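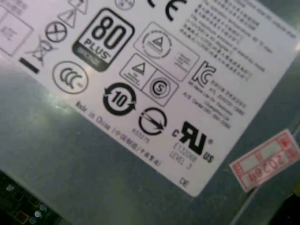

Every November, a workshop in Cornville opens its doors so that kids can come and see how old computers are taken apart by robots. The workshop is called Molevside. It takes in desktop computers that schools and offices don't want anymore, and it sorts out which parts can be used again. Before anything comes out of a computer, somebody has to know what each part is. Luckily, a lot of parts tell you. The gray metal box that feeds electricity to a computer is called the power supply, and it has a big white label stuck to it, covered with small print and symbols. One of the symbols is a trash can on wheels with a cross over it. It means "don't throw this in the regular garbage." You may have the same symbol at home on the bottom of a toy or on a phone charger. Go and look for it when you finish reading.

What happens on the open day?

Visitors come in groups and start at a long bench by the front door. Radoslava Zeman runs this part. She hands out safety glasses and tells everyone the rule of the day: stay behind the yellow line. The line is painted on the floor, and it shows how far the robot arm can reach, plus a bit extra.

Then the group goes through to the robot. The workers call it Holub. Holub is one arm with a gripper at the end, a bit like two fingers. It doesn't have a face and it doesn't talk. Some kids are disappointed by that for a minute or so, until it starts to move.

How does a robot see?

Holub has a small camera near its gripper, about where your wrist would be. When the arm moves, the camera moves too. Imagine having an eye on your wrist. To look inside a box, you would just put your hand over it.

A camera on the wrist gets very close to things. That is good for reading small print, but it also makes some problems. If the arm is too close, only part of a label fits in the picture. If a lamp shines on bare metal, there's a bright patch, and anything printed in that patch is hard to read. If the arm is still moving, the letters go blurry. So Holub is told to look, move a little, and look again. Bartosz Głowacki, who writes the instructions for the arm, says you can try this yourself with a cereal box. Hold it right up to your nose and read the side. Then move it away slowly until the words get clear.

What are all those symbols for?

Makers of electrical things have to follow safety rules, and different places in the world have different rules. A power supply may be sold in a lot of countries, so its label can end up with a whole crowd of marks. Each one is for a different set of rules.

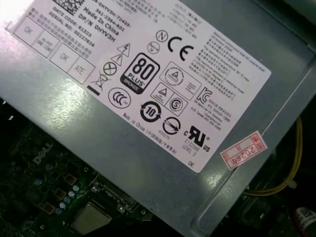

A few of the marks are easy to learn. A triangle with a lightning bolt in it warns you about electricity. A triangle with an exclamation mark means "be careful, read the instructions." The letters CE are used on things sold in Europe, and KC is used in Korea. The words 80 PLUS mean that the power supply doesn't waste too much electricity as heat. A number inside a ring of curved arrows comes from China. It tells you how many years the thing can be used before harmful materials inside it might start to leak out.

There are also numbers that only matter to the people who made the part or fix it. A serial number is like a name that belongs to one single part. A part number is shared by all the parts of the same kind. If you were in a class where everyone wore the same school sweater, the part number would be the sweater and the serial number would be you.

Jozefína Baláž keeps the parts list at Molevside. It has over 2,000 kinds of parts on it. When the camera reads a part number, the computer looks for it on the list. If it finds a match, it knows how big the part is and where the screws go. If there is no match, the arm stops and a light comes on, and a person walks over to look.

Can the robot do everything?

No. Cables are hard for it. A screw is always the same shape, but a cable bends, and it can be in a different place every time. People at Molevside unplug most of the cables by hand. They also deal with anything that is cracked or very dusty.

There is one more job that stays with people. The inside of a power supply can hold electricity even after the computer is unplugged. That's why a power supply box is never opened on the open day, and why you must never open one at home – not even an old one. Leave it to a grown-up who has been trained for that work.

What can visitors try?

At the last table there are two things to do. One is a hand-worked gripper, the kind with a trigger, and a tray of big plastic nuts and bolts. You have to move seven of them from one cup to another. It's harder than it looks, and the bolts roll away a lot.

The other is a label hunt. Alžběta Murín gives each person a card with five symbols on it, and you look for them on a shelf of old keyboards, speakers and chargers. You can work in pairs. The card is yours to keep.

Words to know

Gripper: the part of a robot arm that holds things.
Power supply: the box that takes electricity from the wall and changes it into the kind a computer needs.
Motherboard: the large flat board inside a computer that the other parts connect to.
Serial number: a number that belongs to one item only.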